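Eleven weeks with two grippers, and still no favourite

Radomir Leka has a habit of waiting until you have finished being impressed before he speaks. I had just watched the promotional film for the Dirkovia gripper on his office screen, the one where it lifts an egg, a paintbrush and a bunch of keys in under a minute, and I said it looked very good. He let a few seconds go by.

"It is very good at an egg, a paintbrush and a bunch of keys," he said.

Leka runs the handling tests at Lamptey, where the question since March has been which hand to put on the end of the picking arm. There are two candidates. One is the Dirkovia, with long curved fingers that give a little when they meet something. The other is a plain suction head from Onddale, which costs less and has far fewer parts to go wrong. Both makers say theirs will pick anything a household might order. Leka has stopped reading that sentence.

His colleague Yaa Antwi set up the trial. Each hand gets 400 attempts at a bin of ordinary household goods, and the bin is refilled from the same cupboard every time. Bottles, packets, kitchen scoops, things with awkward handles.

"People send us lists of what their gripper can hold," Antwi told me. "I want the list of what it dropped. We've asked twice."

She is no kinder about her own numbers. The fingers dropped or missed 11 items in the first session, and she was pleased for an afternoon, until Kofi Odoi went through the log and found that the easy things had mostly been lying on top. They threw the session out and began again, with the bin stirred by hand before each run.

Odoi looks after the arm itself, and his complaints are about cables.

"Everyone compares fingers with suction cups," he said. "I'd compare what has to run down the arm to feed them. You've got a loop of wire and tube swinging about over the bin, and it wants to go where the fingers go. We strap it, it shifts, we strap it again. That isn't in anybody's brochure."

He would also like a word with whoever chose the bin. Anything that rolls up against a side wall becomes hard work, and a bottle lying along the front is, in his view, worth three of anything in the middle. The fingers need room on both sides of an object. Suction needs a patch that is flat enough, and a bottle with a ribbed cap doesn't offer much at that end. 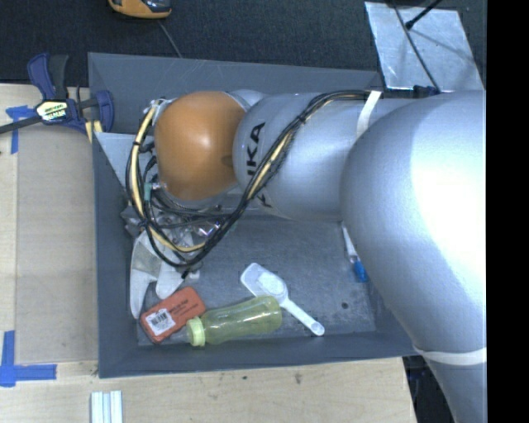 What the suction head gets wrong

I had expected someone to stick up for the cheaper option, and Theophilus Agbeko did, up to a point. He ran the Onddale for most of April and likes how little there is to explain to a new operator. On boxes and sealed packets he had no quarrel with it.

"Then you give it a scoop," he said. "Where would you put the cup? On the handle? It's too thin. In the bowl, maybe, if it's landed the right way up. Half the time it hasn't."

The head was also slow to own up to a failure. The controller would report a grip, the arm would travel, and there would be nothing on the end of it. Agbeko puts this down to the pressure setting. Odoi puts it down to the controller. They were still disagreeing when I left the room to find a coffee.

And the price?

Lamptey's customer for all this is a warehouse in Jatstead that wants 300 picks an hour. Neither hand has managed it yet on the stirred bin. Leka won't give me the true figure and I don't blame him, though he did say that both suppliers have now offered him a newer model.

"Of course they have," he said. "There is always a newer model when you've measured the old one."

I asked which he would buy if he had to sign that evening. He said he would ask for another month. Antwi, passing the door, said she would take the fingers and keep the receipt.

The log stood at 786 attempts when I visited, counting both hands. The last 14 were due on Monday, provided the straps held.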